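Oklow bench cell - gripper safety inspection
Site: Beddoe
Inspection date: Wed 12 January
Reason for inspection: follow-up to a dropped part and a pinch report on the hand-held gripper, unit 2
Status: returned to use with conditions

1. Power and stop

Stop button cuts finger drive: PASS
Fingers hold position after stop: PASS
Comment: Pressed with the fingers open, half closed and closed on a test block. No drift in any of the three.

Restart needs a separate press: FAIL at first check, PASS after fix
Comment: Releasing the stop let the fingers finish the last close command. This is what caught the operator's glove in November. The controller setting had been lost when the Prirnix software was reloaded. Setting restored and locked. Please do not reload from the old backup.

Cable strain relief: PASS

2. Fingers and mounts

Finger pads seated square: PASS
Pad surface condition: PASS, monitor
Comment: Wear on the upper corners is cosmetic so far. Replace if the wear reaches the gripping face.

Mount screws torqued and marked: FAIL, corrected
Comment: One screw on the left mount had no paint mark and turned by hand. That finger could lean outward under load, and it is the likely cause of the dropped part. Both mounts redone. Check the marks at the start of each shift, not weekly as the old sheet says.

The drop itself happened at cycle 843 of a pick and place run on the small parts job. The log shows a normal close and then a loss of grip 150 mm above the bench. The part landed on the table and did not reach the floor. No one was hurt, but it was written up a day late, and by then the fingers had been taken off and put back on. We can't say for certain what state the screw was in at the time.

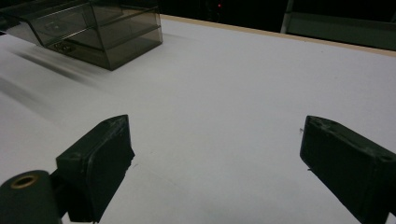

Grip force was measured after the mounts were redone. Unit 2 read 177 newtons at the top setting, which is more than this job calls for. The top setting is now blocked in the job file. If a part slips at the lower setting, stop and report it - do not raise the force to get through the batch.

3. Work area

Bench surface clean and level: PASS
Comment: Wipe down between batches. Grit on the bench ends up on the pads.

Containers clear of finger travel: PASS with comment
Comment: Parts drawers keep creeping toward the middle of the bench during a shift. Mark their positions with tape.

Lighting at the bench: FAIL, open
Comment: Too dim to read the paint marks on the mount screws without a flashlight. Work order is in. Until the lamp is fitted, keep a flashlight at the station.

4. Paperwork and training

Incident form filed the same day: FAIL
Comment: See above. Leave the tool as it is after any drop or pinch until someone has looked at it.

Geltulon procedure at station: PASS, wrong revision
Comment: Old copy removed and current one posted. The restart step is different in the new one, so read it before signing on.

Open items
Lamp at bench
Tape marks for drawers
Remove old backup from the controller
Recheck of mount screws on unit 1 - same screws, same age, not yet inspected. Keep unit 1 tagged out until done.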